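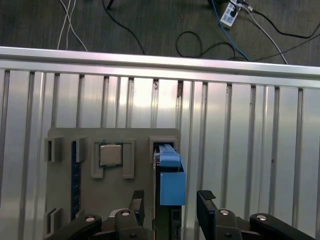 Page last changed: October, by Houda Filali

Board Bench FAQ: the dropped-chip fault

We get a lot of mail about the fault on the Fodside bench, and we love it - keep the questions coming! These are the ones that come up most.

What went wrong?
Partway through a run of 101 insertions, the gripper closed on the CPU chip, lifted it, and let go early. The arm carried on as if it still had the part and pressed its empty fingers into the chip holder. The force limit tripped and everything stopped.

Was anyone hurt?
No. The bench was running with the guard closed and Ilham Belkadi was at the desk. She hit the stop button as well, which is what we want people to do even when the arm has already halted.

So why did it let go?
This was the fun part to track down. The grip check only looked at finger position once, right after closing. A slow slip got past it every time! We found 4 earlier runs in the logs with the same drift, all of them lucky.

What changed?
The Buremum controller now reads finger width all the way through the move. If it shifts, the arm pauses and asks for a person. We ran 100 more insertions with the new check and had 21 pauses, most of them far too jumpy, so the threshold is still being tuned.

Does this affect the memory stick task too?
Yes, same check, same fix. Please update before running either one.

My arm has paused. Can I just reach in?
Please don't. Press stop, wait for the status light to go red, then open the guard. A paused arm is still powered.

Can I reuse a board after a hard press?
Look at the holder walls and the clips first. If anything is cracked or bent, print a new board. The files are in the Bonstead folder.

Where do I report a new fault?
Send the log and a short note to Ilham. Odd little slips are very welcome - they're how we found this one.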